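Visit to the Purnberg collection site, 22 December 2019

Present: Halima Eze, Dirk Visser (both Grorholm). Hosts: Zdislava Tichý, Yupin Thaweesak.

We went to see how Purnberg gathers handling examples for its learning system, and whether the method would suit our returns desk. The site is one long room behind the Zenthorpe offices, reached by the goods entrance. Parking is at the rear and the intercom does not work; ring Yupin.

## Method

No robot arm is used at the collection stage. An operator holds a gripper in each hand, with a camera mounted on the tool, and does the task at normal working speed. The recorded view is then close to the one the arm will have later. Position is recovered from the video afterwards, and any take in which tracking is lost is dropped. Yupin gave the drop rate for August as 2 per cent, down from a much worse figure in spring, before the table height was fixed.

A task is described on a single card: start state, end state, and anything that voids the take. Operators are not told how to get from one to the other. Zdislava wants variation in approach and grip, and she considers scripted movements to be of little use for training.

The target is 200 accepted takes per task before a first model is trained, and 600 before it is tested on an arm. One operator manages 70 in a shift on the simpler cards. Books are slower.

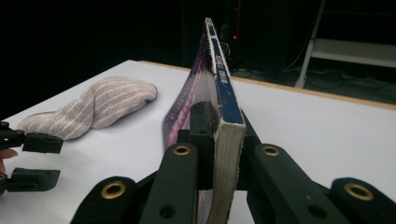
Paperbacks give trouble for two reasons. The cover moves separately from the pages, so a grip that looks sound can hold only the cover. The book also has to be let go without falling over, and operators differ a good deal in how long they wait before opening the fingers. Zdislava's group keeps the slow releases and the quick ones in the same set and marks them by hand. Dirk asked whether failed grasps were kept. They are, in a separate folder, and are not used for training at present.

## Checking

Each take is reviewed once by someone other than the operator. The reviewer marks the start and end of the task and either accepts or rejects it. Reasons for rejection are picked from a fixed list, which has grown too long; "other" is still the most common choice. Nelly Ccori is cutting it down and will send us the new version.

Storage is on local disks, copied overnight to Pasaribu. We did not see that part.

## Points for Grorholm

- The grippers could be used at our desk without changes to the bench.
- Our lighting is more even than theirs. Zdislava advised against matching it to the collection room and would prefer takes from both.
- Reviewing needs staff time that is not in our current plan. Halima to cost this.
- Soft goods and books would need separate cards. Mixed tasks can follow once both work alone.
- Ask Nelly whether the rejection list can be shared with the Zenthorpe team as well.

Dirk has the spare task cards and a copy of the gripper drawings.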